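4. Materials and the unit of sorting

4.1 What counts as one object

Studies of how households and small repair shops sort their discarded electronics tend to begin with a list: boards, cables, housings, screws, other. The list is convenient for the people writing the study. It is less convenient for anyone holding a harness, which belongs to "cables" until one looks at the ends, where it has opinions about also being "connectors." We spent most of May on this problem, having set aside three afternoons for it.

The material came from the Neltascombe collection, a donated lot of 2,000 items kept by the Udasberg repair library in no order that its catalog would admit to. Most had been taken out of small appliances and put in boxes by people who meant to come back. From the lot we drew a working set of 100 pieces, favoring those that at least one earlier cataloger had labeled "misc." The label is common in the Neltascombe records and appears to have been a source of comfort.

Pieces were laid out on white paper in a shallow steel tray, with open bins on both sides. Paper was the cheapest improvement we made. A short black lead on bare polished steel competes with its own reflection, and the reflection often wins; on paper it is simply a short black lead. Figure 1 shows a board and a harness laid out together, which is how the two tend to arrive in the lot and how they tend to stay in the mind of the person cataloging them.

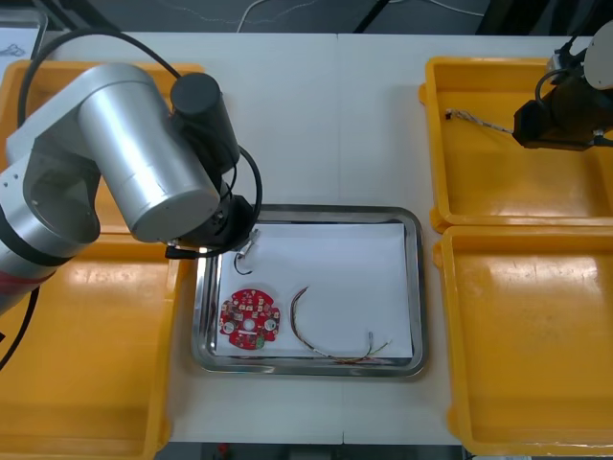

Figure 1. Round red board, multicolored harness and short black looped wire on lined tray, with sorting bins.

The board gave no trouble. Every sorter we consulted called it a board, usually before it had been put down. Its outline is scalloped and there is a hole through the middle, so it could hardly be confused with the rectangular kind, but shape did not matter to anyone. Components on a flat red thing make a board, and the matter is closed.

The harness was another story, and a longer one. Under the original Udasberg rules a cable is "a conductor or group of conductors with two ends." We have sympathy for the author of this sentence, who had plainly never met a harness. Where the strands part company near the connector, a strict reader finds several ends on one side and must decide whether the piece is one cable, several cables sharing a difficult period, or none. Sorters working from the written rule took much longer over harnesses than over anything else in the set, and two of them asked whether they were allowed to cut it. They were not.

4.2 The bare end

A second difficulty lay with wires that end in nothing. The rules sort cables by connector, a sound principle that leaves no place for a cable whose connector has gone. In the Neltascombe records such pieces are entered variously as "cable," "cable (part)," "wire," "wires," and, in 8 cases, "useful." We could find no physical property that the 8 useful pieces had in common.

Insulation color turned out to be of more help than we had been led to expect. A sheathed bundle that opens into separate strands can be described by those strands in the order they leave the sheath, and two people describing the same piece will mostly agree. They will agree rather less on whether a pair twisted together should be entered as one item or two. Our first draft said two. The pair in Figure 2, green and yellow wound around each other beside a plain red and a plain black, persuaded us to say one, on the ground that whoever twisted them had evidently settled the question already.

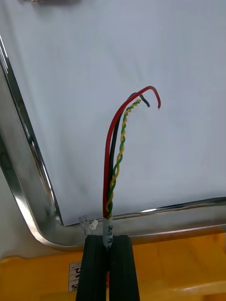

Figure 2. Sheathed bundle with red and black wires and a twisted green-and-yellow pair.

Mtshali, commenting on an earlier draft of this section, objected that color is a habit of manufacturers and says nothing about what a wire is for, so that a catalog built on it would be tidy and of no use to a person trying to mend a toaster. The objection is fair. We would answer that the existing catalog is also of no use to that person, and is not tidy. Color is entered in our scheme as a description only, in its own column, and the bin is still decided by form. Mtshali has seen this reply and remains unhappy with the column.

4.3 The revised rule

Under the revised rule, a piece is sorted by its largest continuous body, and the ends are recorded afterward in whatever number they turn up. A harness is therefore one object with a remarks field. The Zollness checklist, from which we borrowed the remarks field, allows a single line for it; we allow three, and sorters filled them with visible enjoyment.
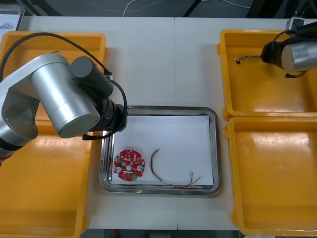
Rules of this kind are usually tested on the pieces that inspired them, with gratifying results. We tried ours on the awkward part of the set first, meaning anything that had previously made a cataloger write "see note" without leaving a note. The harness in Figure 3 is a fair specimen. One short branch finishes in a grey connector end while thinner strands run on past it and end looking frayed, and under the old rule it would have been a cable at one point and a complaint at the other. Under the new one it is a harness, remarks: one connector end, loose ends adjoining. The remark is dull and can be checked by the next person, two qualities seldom found together in the Neltascombe records.

Some pieces resisted the revision as well. A lead soldered to a fragment of board has two bodies of nearly equal size, and sorters divided over which was attached to which. We have left these in a bin of their own, pending a better rule. The bin is marked "undecided," a word chosen after some discussion because "misc." was already taken.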